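Brorner Student Robotics Forum
Board: Course Projects > Two-Handed Manipulation
Topic: Start position for the puck and holder task
Replies: 6

qphan_instructor
Course staff
Posts: 94

Teams are asked to agree on one start position for the puck and holder task before the August review. At present each team begins its demonstrations differently, and the recordings cannot be compared fairly. Please post your proposal in this thread, with a picture if one is available. Proposals should cover the placement of the holder, the placement of the puck, and the position of both hand-held grippers at the start signal.

Quyên Phan
Course instructor

dgashaw
Team Tsegaye
Posts: 13

Team Tsegaye submits the following proposal. The holder is placed in the middle of the table with the puck already resting in it. The operator holds one gripper on each side, roughly level with the other, and leaves open space between each gripper and the holder. No contact is made before the start signal.
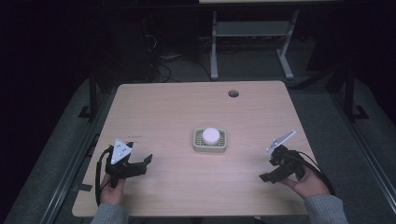 Proposed start position, Team Tsegaye. Puck in holder, one gripper on either side.

We considered starting with the grippers resting on the table. Our members found that the first second of each demonstration was then spent lifting them, and those movements are of no use for training. We therefore recommend that both grippers be held up from the beginning.

Dagim Gashaw

pludard_team
Posts: 4

Team Pludard supports the placement of the holder but does not agree that the puck should start inside it. The course handout describes the task as "place and remove." If the puck begins in the holder, the first half of the task is lost. We propose that the puck start on the bare tabletop, to the left of the holder.

dgashaw
Team Tsegaye
Posts: 14

The handout lists "remove" as the first graded step and "place" as the second. Please see the revised version, section 4. The older version had them in the opposite order, which may explain the difference.

pludard_team
Posts: 5

Thank you. We were working from the older version. We withdraw the point about the order of steps. We continue to believe that a fixed position in the middle is too easy. A policy trained only on that position will fail as soon as the holder is moved by the width of a hand. Our team would prefer that the holder be shifted between demonstrations.

grukulcombe_lab
Teaching assistant
Posts: 88

Both concerns can be met. The middle position should be used for the review, so that all teams are graded on the same terms. Teams may vary the position in their own practice sets – provided that the change is entered in the log. I would also ask operators to keep the marker plates on top of the grippers clear of their sleeves. Tracking is lost when a plate is covered, and such recordings will be returned to the team.

qphan_instructor
Course staff
Posts: 95

The proposal from Team Tsegaye is accepted for the review, with the additions made by the teaching assistant. Team Pludard may submit a separate set with shifted positions for extra credit. Questions about the handout should be posted in the Documents board. This thread will remain open until the review for questions about the start position only.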